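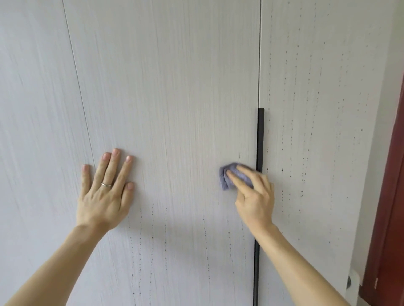
Plunach Irkari fitted wardrobe, pale gray wood-grain finish
Rating: 3.5 out of 5

I have owned the Irkari long enough to have opinions about its hinges, which is not a stage of life I looked forward to. We ordered it in November to replace a freestanding wardrobe whose back panel had come away from the rest of it. The Irkari cost $3079 with fitting, plus $75 for somebody to take the old one away. The old one came apart in the driveway before they got it to the van, so I feel that last part was overpriced.

What you get is a run of tall flat doors in a wood-grain laminate, with slim black bar handles. Plunach calls the color Driftwood Morning. It's gray. It's a nice gray, pale enough that the bedroom doesn't feel like a storage unit, and the grain runs straight up and down and has some variation in it, so from the bed you could believe a tree was consulted at some stage. Up close you could not, but I don't usually have company up close to my wardrobe.

Inside there's a double hanging rail on one side, a long hanging section, and shelves. The shelves are deep. I mean that as praise and as a warning: I found a sweater in there last month that I had already replaced. The drawers are an extra and we didn't buy them, and I'd tell you to buy them. Baskets on shelves are a fine idea until you want the thing in the back basket.

Fitting took most of a day. The parts list runs to 117 screws, dowels and little plastic caps, and I know that because the fitter read it out to me in the tone of a man reading a ransom note. He was good, though. The walls in this house are not vertical in any sense a wall would recognize, and he got the doors hanging level all the same. Two of them needed adjusting again after the first few weeks. There's a screw on each hinge and it's a five-minute job once you've turned it the wrong way and turned it back.

Now the doors, which are what I really want to talk about, because the brochure says they have an "easy-clean surface" and I have been cleaning them.

The texture is very fine, fine enough that you barely feel it with a fingertip. Dust feels it. On a plain gloss door you get fingerprints and they sit there shouting at you. On the Irkari you don't see fingerprints much at all, which lulls you, and then one afternoon the sun gets low and comes in sideways and you discover you've been living like an animal. Anything dark shows up against that gray too. Small specks are the worst, and I've given up wondering where they come from.

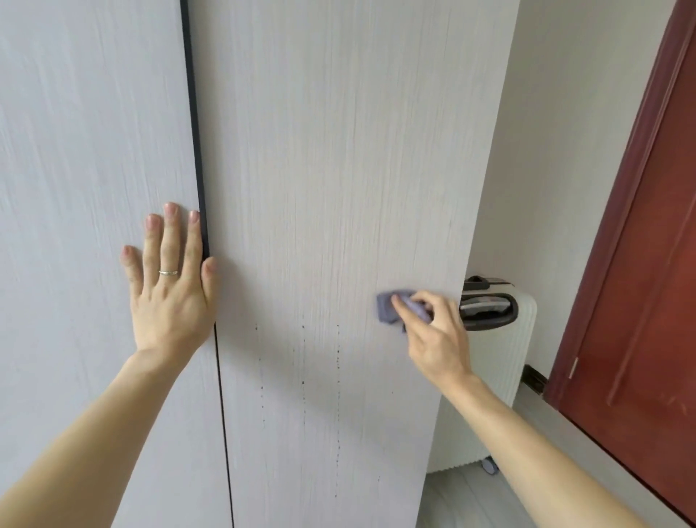
My method, for what it's worth, is a slightly damp cloth, going with the grain, top to bottom. If you go across it you leave faint smears that you then have to go back over lengthwise, so you may as well start out obedient. Keep your other hand flat on the door while you do it. They're tall doors on soft-close hinges and they give a little when you lean on them, and scrubbing at something that keeps politely backing away is a bad use of a morning.

I tried three things on them:

Plain warm water. Does nearly everything.

The Eritz surface spray that came in the welcome box. Smells like a dentist's idea of a lemon. Cleans well, leaves a slight film if you're generous with it, and I am generous with it. Spray the cloth and leave the door alone.

Dish soap, a drop of it in a bowl of water. Best on anything greasy near the handles. You do have to rinse, so it's really two jobs pretending to be one.

As for cloths, I use the Hourani soft ones, which come in a pack in assorted colors. Paper towel sheds on the texture. The green scouring side of a kitchen sponge will mark the laminate, and I'd rather not say how I learned that, except that there's a spot inside the long-hanging section which now has a coat permanently in front of it.

The handles are the best thing on the whole wardrobe. Narrow, rounded along the edges, long enough that everyone in the family can reach them without discussion. They pick up smudges like anything black does, and the strip of door right behind a handle is awkward to get at. Fold the cloth and pull it through like you're flossing. You'll feel ridiculous. It works.

The seams between the doors are less lovable. From across the room they read as neat dark lines, and I like how they look. At cleaning distance they're somewhere for fluff to go, and the edges of the doors want a wipe with the doors open every so often, which I remember to do when guests are due and at no other time.

Then there's the bottom. Every fitted wardrobe has one, and I don't recall a single brochure showing it. Along the floor there's a narrow strip, a touch bluer than the doors in our light, and the little ledge where the two meet catches whatever the vacuum has pushed against it. You need to get down there with a cloth and work along it by hand. A mop just wets the fluff and makes it commit.

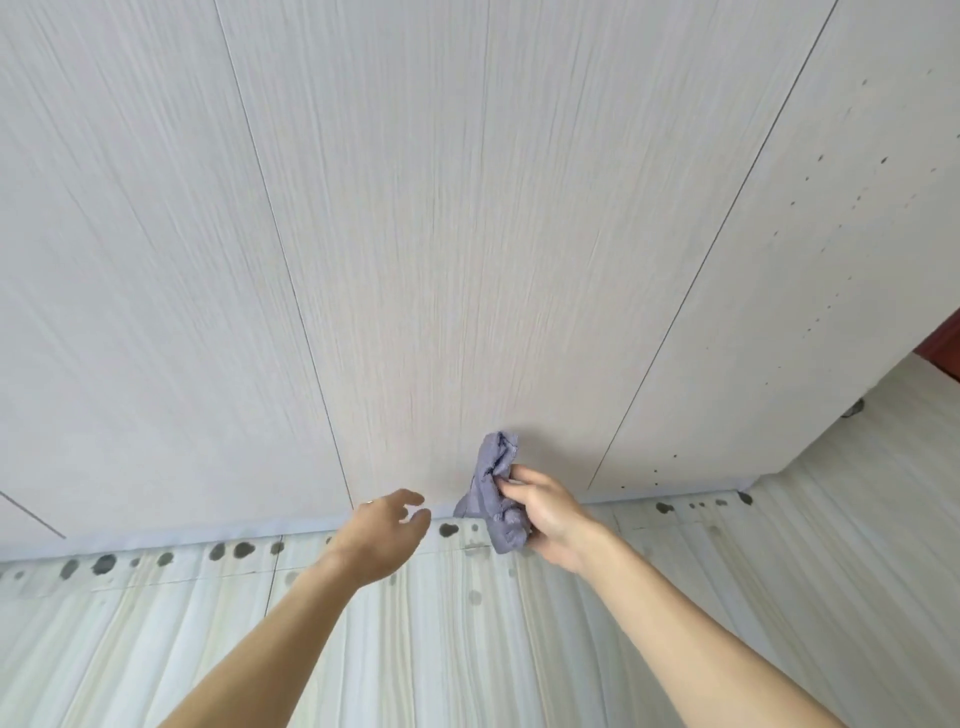
Along the base, going at the strip and the bottom of the panel together.

Other complaints. The touch-up pen costs extra and is a slightly different gray, so a scratch becomes a stripe. The instructions for the shelf pegs are a drawing of a shelf peg. And the wardrobe goes close to the ceiling but not all the way, leaving a gap that is too small for a box and exactly large enough for me to think about.

Would I buy it again? I think so. It holds everything we own plus some things I can't account for, the doors have stayed straight since that one adjustment, and it looks calm even when I've stuffed the duvet in there and shut it fast. I've knocked off a star for the price and the pen, and half a star for "easy-clean." It cleans up fine. I just would have liked to be told I'd be doing it on my knees.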